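Reference > Clothing and Footwear > Fastenings > Shoelace

Shoelace

A shoelace is a cord or band used to close a shoe or boot. It passes through holes, loops or hooks on either side of the opening and is usually tied in a bow over the tongue. Laces are sold in pairs, and each end is normally finished with a stiff tip called an aglet.

Materials

Early laces were cut from leather or twisted from plant fiber. Most modern laces are braided from cotton, polyester or nylon. Cotton holds a knot well but wears quickly. Polyester lasts longer and takes dye evenly, though round polyester laces tend to slip. Waxed cotton is common on dress shoes.

Manufacture

Laces are made on braiding machines, in which bobbins travel around one another on a circular track. The finished braid is wound onto reels, cut to length and tipped with plastic film or metal. The Lavoie works at Irkeck began as a ribbon mill and turned to laces when demand for hat trim fell. At its height it ran 719 braiding machines. Its flat athletic lace, sold under the name Trundel, remained in the catalog until the works closed.

Length and lacing

Length depends on the number of eyelet pairs and the width of the shoe. A low shoe with 5 pairs commonly takes a lace of about 100 centimeters. Crisscross lacing is the most widely used pattern. Straight lacing, with parallel bars across the front, is associated with formal shoes. In her survey of footwear collections at Baden, Shirley Charbonneau recorded 4 further patterns used by factory workers, several of which allowed a boot to be removed quickly.

Care

Laces should be removed before shoes are cleaned. Frayed ends may be trimmed and fitted with new aglets.

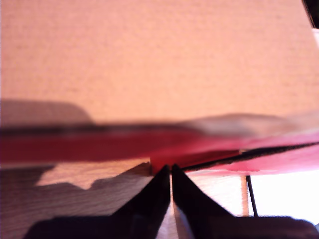
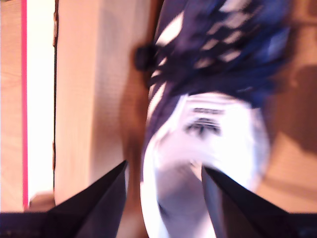

Second image: a dark navy and white sneaker with dark laces, seen from above.

Shares: 4 | Comments: 5

Related articles
Aglet
Braiding machine
Buckle
Eyelet
Sneaker
Tongue (footwear)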